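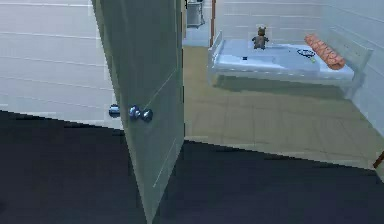
About the Brosgate Home Robotics Group

We're a small research group based in Nollness, and we teach robots to find things in homes they have never been in before. It's harder than it sounds, and we love it!

Most of our work happens in simulation. Our software, Skulimura, builds whole flats on a computer – doors, beds, worktops, the odd teddy bear – and lets a robot explore them before it goes anywhere near a real kitchen. So far we've built 2,000.
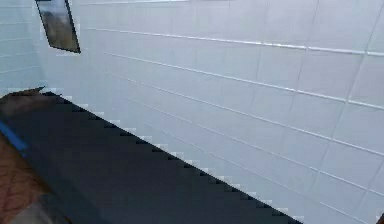 Worktop and tiled wall in a Skulimura flat.

Our method is called look-then-guess. The robot takes a first look at a room, guesses where the missing thing is likely to be, and moves to wherever it will learn the most. If the guess is poor, it marks that spot down and tries again. We shuffle the furniture and small objects on purpose (a laptop may well turn up on a bed) so it can't get by on habit.
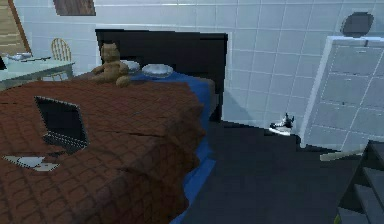

NOLLNESS, July – Our latest round of tests is in, and we're thrilled. We set the robot 60 searches in flats it had not trained on, and it found the right object in 59 of them. The one it missed was a cup, and we've spent many happy hours arguing over why.

The Van der Merwe workshop down the road has offered us a real flat for the next round, which means proper doors and proper clutter.
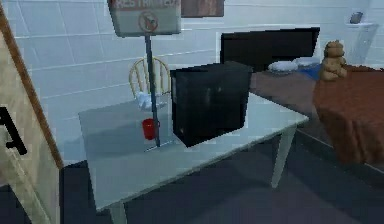
We're keen to see how much of the score survives the move. Bad light and sticky hinges will surely cost us a few points, and we'll publish those results too, room by room.

Schools and students are welcome to visit. We can take groups of up to 20.

14 shares | 3 comments

Related
How we build a Skulimura flat
Look-then-guess: the full test results
Visiting us in Nollness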